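Simulated work cell practice

Simulated work cell practice is a set of rules for testing robot arm programs in a computer model before they are run on real equipment. It covers how the model is built, what is recorded and who may approve a result. The best-known version is the Dirkovard Guideline, edited by Carys Mostyn and first issued on June 27, 2023.

The guideline has six sections. The longest deals with contact – any task in which a gripper reaches into, around or behind a fixed object. For these tasks the arm's links, the gripper fingers and the object must all have collision shapes, and each program must be run 1000 times with small changes in starting position. Runs that end early are kept in the record.

A program may move to real equipment only after two reviewers have signed the log. Speed limits set in the model carry over unchanged.

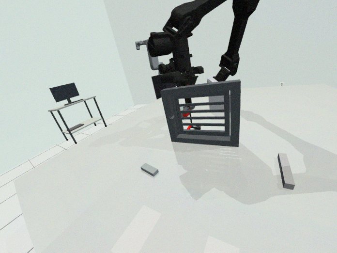
Simulated robot arm working at an upright square frame with horizontal bars.

Fasex and Koyama both adopted the guideline in July of the same year. Pirkora uses a shorter form that leaves out the section on lighting and floor reflections.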